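3.2 Surface materials and the reading of light in small apartments

The second part of our study concerns horizontal surfaces, that is, tables, counters and window sills. In the literature on home interiors the walls receive most of the attention, and the floor receives the rest. However, a person who sits at a table for several hours of the day looks mostly at the table. For this reason we decided to treat the tabletop as a separate object in the survey, with its own page in the questionnaire.

The survey was carried out in two housing districts, Etness and Milance. Both were built in the same period and have similar floor plans, but they differ in orientation. The main rooms in Etness look to the south, and those in Milance look to the east. We received 1,144 completed questionnaires, of which 513 came from Milance. Each household was asked to name the color and the finish of the table that is used most often, to say at what time of day the table is used, and to judge the comfort of the light on a five-step scale. The wording of the scale was taken from the earlier work of Castellanos, with small changes in the third step, which some readers of the pilot version found unclear.

We divided the answers into four groups of surface: dark wood, light wood, plain painted or coated, and stone-like. The last group caused us some difficulty. Many people do not know if their table is stone, a printed layer or a glass plate over a pattern, and it is not reasonable to expect that they should know. We therefore grouped by appearance and not by material. A surface was placed in the stone-like group when the respondent described veins, clouds or spots on a mostly even ground. The pale cream variety, of the kind shown in Figure 2, was named more often than gray or white in both districts.

The preference for cream is in agreement with what Andrade observed in his interviews with furniture sellers. The sellers told him that customers ask for a "warm white" in the shop but are disappointed by it at home, where the evening lamps make it more yellow than they expected. With a veined surface this complaint was less common. Andrade suggests that the pattern gives the eye several tones to compare, so that a change in the lamp is felt as a change in the whole room and the table itself is not blamed. We find this explanation attractive, although our own data cannot confirm it.

Glare was the second theme. Respondents in Etness who use the table at noon gave lower comfort scores to every light surface, and the lowest to the plain coated group. Stone-like surfaces stood between the plain coated group and light wood. In Milance the differences at noon were small, but they appeared again before nine in the morning, when the sun is low and enters the room directly. Some respondents wrote in the margin that they move the chair to the other side of the table at breakfast — a solution which our questionnaire did not foresee, and which we will include as a separate item in the next round. 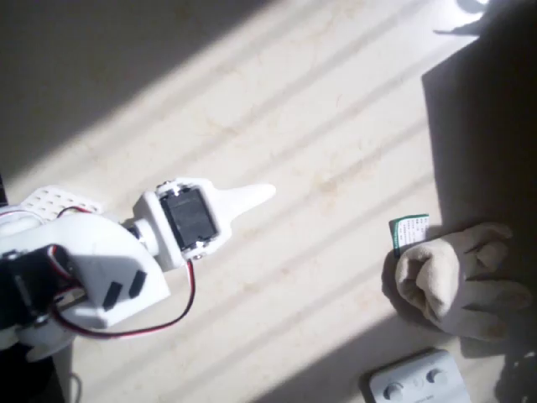
Figure 2. Pale cream tabletop with a marble-like appearance, assigned to the stone-like group.

3.3 Cleaning habits and the judgment of color

It was necessary to ask also about cleaning, as a film of soap or oil can change how a surface returns the light. We used the two-question form from the Barnasell household diary, in which the respondent gives the usual product and the usual day. Tuesday was offered as the model answer on the printed sheet, and we suspect that this influenced a part of the replies. For this reason the day of cleaning is not used in the analysis.

Households that clean the table with plain water reported fewer visible marks on patterned surfaces than on plain ones. This result should be read with care. A mark on a veined surface is harder to see, and the respondent may simply not report it. In the home visits made in March, we wiped one half of each table with a damp cloth and asked the owner to compare the two halves under the ceiling lamp. The owners of dark wood tables saw the difference at once. The owners of stone-like tables often asked us which half had been wiped.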